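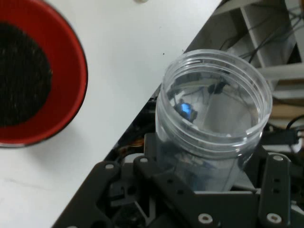 By Verna Haddad, Avville bench team. Updated Saturday, January 28, 2023

Section 11. Checking the grip on open jars

Print this section | E-mail this section

Do this check after any work on the gripper, and once a week on cells that handle clear plastic jars. Use an empty jar with the cap removed. The red bowl with the black lining stays on the white table during the check.

1. Stop the program and set arm speed to slow.

2. Look over the gripper plates on both sides. Tighten any loose screw by hand with the short driver. Do not leave out the washers.

CAUTION: Keep fingers out from between the plates while the arm is powered.

3. Wipe the tabletop. Crumbs and grit get under the jar and tip it when it is set down.

4. Put the jar upright between the fingers with the open end up. The threaded neck must stand clear of the plates.

5. Close the gripper in single steps until the jar stops turning when you twist it lightly. Write down the position. On the Avville cell the usual value is 173.

NOTE: If the wall of the jar bends inward, back off one step and try again. Thin jars from Zulley need less force than the ones from Serrano.

6. Open the wrist camera view. The mouth of the jar should be in full view. A small blue spot on the inside wall is normally a reflection of an indicator light and can be ignored.

7. Move the arm slowly over the bowl and back. Watch the cables behind the table for snags. Stop if one pulls tight.

8. Set the jar down, open the gripper and repeat steps 4 to 7 twice more.

If the jar slips in any of the three runs, clean the finger plates with a dry cloth and start again from step 4. If it still slips, replace both fingers as a pair (part 309) and tell Reginald Gallagher before restarting the program.

Questions: Tamara Koval, Avville bench, ext. 80 | © 2023 Gadov | Back to top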